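How a City Gets Ready for Visitors

Some towns have more visitors than residents for part of the year. Raltden is one of them. It is a harbor town, and in May, when the boat races are held, every bed is taken. This page explains how a town makes room for that many people and how a visitor finds the way around.

Where do visitors sleep?

A place that rents beds to travelers is called lodging. Hotels, hostels and campgrounds are all lodging. A hotel rents out whole rooms. A hostel rents out single beds in shared rooms, and costs less. The largest hostel in Raltden is the Bakilana, with 170 beds. The largest hotel, the Brikirell, has 682.

When all the beds in a building are rented, it is full. The word for how full a building is, compared with how full it could be, is occupancy. If a hostel has 20 beds and 5 are rented, the occupancy is one quarter. Hotel managers check this number every morning and use it to set prices. When occupancy is high, prices usually go up.

How do visitors get around?

Most visitors do not bring a car. They use buses, trams, trains and their own feet. A tram is a train that runs on rails in the street. It stops more often than a train does and shares the road with cars.

A transit map shows the routes. It does not show true distances. Two stops that look far apart on the map may be a short walk from each other, and the lines are drawn straight even where the street bends. The map is drawn this way so that the order of the stops is easy to read. Each route has a color or a number, and a place where two routes meet is called a transfer point.

On race days Raltden runs extra trams until after midnight. The extra trams have the letter R in front of the route number.

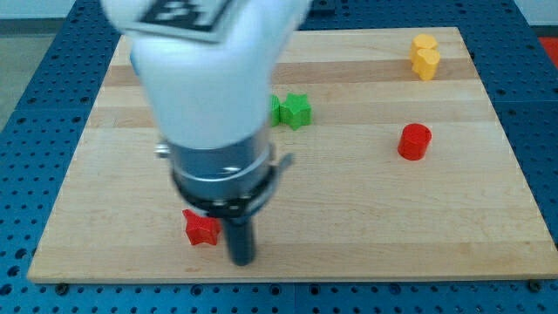
Who answers questions?

A town with many visitors has an information office. The people who work there hand out maps, explain tickets and help travelers who are lost. Walid Haddadin runs the office at the Raltden tram station. Oduor Kombo works at the second desk, by the ferry dock. The question they hear most is where to find a bathroom.

A guide does a different job. A guide walks with a group and explains what the buildings are and who built them. In Raltden the guided walk starts at the old customs house, crosses the Burnulness bridge and ends at the fish market.

What does a visitor need to know?

Customs are the usual ways of doing things in a place. In some cities you pay the bus driver. In others you must buy a ticket before you get on. Shops may close in the middle of the day. Check these things before you travel.

Words to know

Lodging: a place where travelers pay to sleep.
Occupancy: how full a hotel or hostel is.
Transfer point: a stop where you can change from one route to another.
Customs: the usual ways of doing things in a place.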